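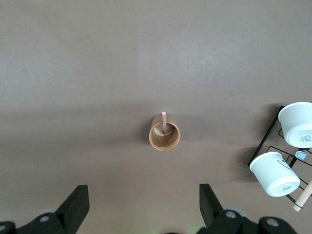
Slide 1: small tan cup, pink stick, black wire rack

Talks > Home Storage > Speaker notes
October 14, 2024

Open w/ the cup. Let them look. Ask who has one at home with one random stick in it. Hands up. Wait for the laugh, dont rush it.

Say hi, thank Despina for the slot. 15 min total, 5 for questions.

Main point: drinks stuff spreads. Cups, stirrers, racks, all over the counter. Pick one spot and it stays there. Mine was next to the kettle, bad idea, steam. Moved it in December.

Small cups = good for small things. One kind of thing per cup. Tip it out every so often, look at the bottom!! Crumbs, bits of sponge, old teabag string.

Racks: wire is fine if the feet dont scratch. Mat underneath. Skip the Lurno story if running late.

NEXT 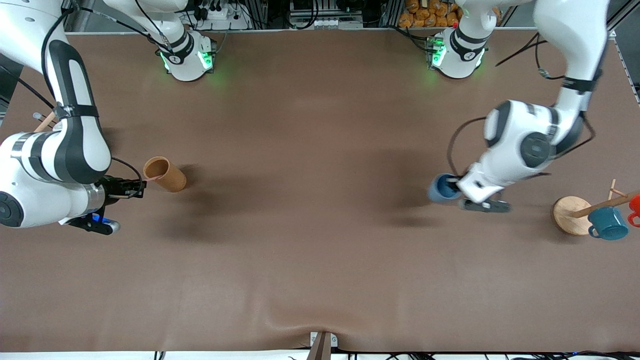 Slide 2: blue mug, tan cylinder on its side, wooden mug tree

Mug trees. People love or hate them. Heaviest mugs on the lower pegs, alternate sides or teh thing tips. Handles all facing same way, looks calmer. Paper cups and tubes dont go on a tree, obviously, so give them a shelf.

Analyn's question from last time: how many mugs per person? I say two. Expect arguing.

Handout by the door. Questions.

17 comments | 871 shares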